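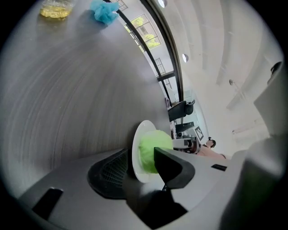 Prep table, yellow grainy substance in glass bowl, blue item beside it.

Skisotgate Community Kitchen
Food storage and preparation checklist, June visit
Inspector: Yaa Agbenyega
Present for the kitchen: Hugo Bustamante
Arrived 8:40 a.m.

Ratings: S = satisfactory, N = needs work, X = not checked on this visit.

1. Hand washing

1.1 Sink free of dishes and tools: S
1.2 Soap and paper towels stocked: S
1.3 Hot water reaches tap within a minute: N
Comment: It took close to two minutes at the sink by the back door. The other sink was fine. Hugo Bustamante thinks the mixing valve is sticking. Have the plumber look at it before the next visit.
1.4 Sign posted at eye level: S

2. Dry storage

2.1 Shelves off the floor: S
2.2 Opened goods in closed containers: N
Comment: Two bags of rice on the bottom shelf were folded over and held with clothespins. Move to lidded tubs. Bowls of dry ingredients should be covered whenever they are going to stand between steps.
2.3 Labels show name and date opened: N
Comment: Name yes, date no, on nearly all of the Sárközi tubs. The marker rubs off the lids. Put tape on the side and write on the tape.
2.4 No sign of pests: S
Comment: Traps checked behind the flour bins and under the stairs. Gap under the stair door is still there from last time and should get a sweep.

3. Cold storage

3.1 Walk-in at 41°F or below: S
3.2 Reach-in at 41°F or below: S
Comment: 38°F on my thermometer, 36°F on the unit display. Write down the probe reading in the log.
3.3 Raw meat below ready-to-eat food: S
3.4 Door gaskets clean and whole: N
Comment: Reach-in unit, serial ending 508, has a split at the lower hinge corner. Rodis gasket on order according to Hugo Bustamante. Wipe the fold daily until it comes.
3.5 Temperature log complete: N
Comment: Evening entries missing on several days.

4. Produce

4.1 Received in clean crates: S
4.2 Damaged or slimy leaves removed before storage: S
4.3 Whole heads rinsed under running water before cutting: S
Comment: Outer leaves come off first, then rinse. Do not soak heads together in a full sink.
4.4 Cut greens chilled right away: N
Comment: A tub of shredded cabbage was out at 9:15 with no time written on it. Staff said it had just been cut. Mark the time on the tub.
4.5 Plates and trays for produce kept separate from raw meat trays: S

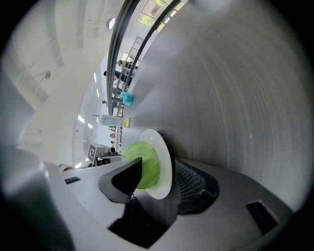
5. Tables, boards and cloths

5.1 Tables smooth, no open seams: S
5.2 Cutting boards free of deep grooves: N
Comment: Replace the large green board. The two small ones can be resurfaced.
5.3 Sanitizer bucket at correct strength: S
Comment: Test strip matched the chart on the Irnik bottle. Change the bucket when the water turns cloudy, even if the strip still reads well.
5.4 Wiping cloths kept in sanitizer between uses: N
Comment: Three left out on counters. Repeat item.

6. Chemicals and fire

6.1 Chemicals stored away from food: S
6.2 Spray bottles labeled: S
6.3 Extinguisher tag current: S
6.4 Hood filters: X
Comment: Ladder was not available.

Recheck: 1.3, 3.4, 5.2 and 5.4. The rest can be closed by sending in the new log pages and a note on the labels.

Comments on this checklist
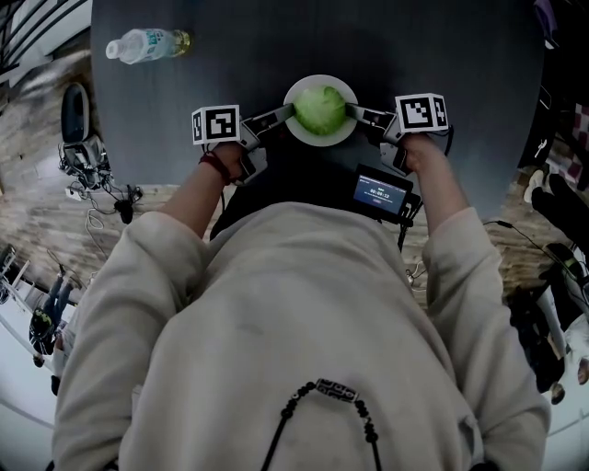

Carter Lapointe: On 4.4, we had the same thing written up at our place. We ended up keeping a roll of masking tape and a pen on a string at each table, and the times get written now. For 3.5, move the clipboard to the light switch so whoever closes has to pass it.

Zsófia Barta: Can the hood filters be done separately? We have a ladder you can borrow.

Yaa Agbenyega: Yes, any morning before 10. Bring the ladder to the side door.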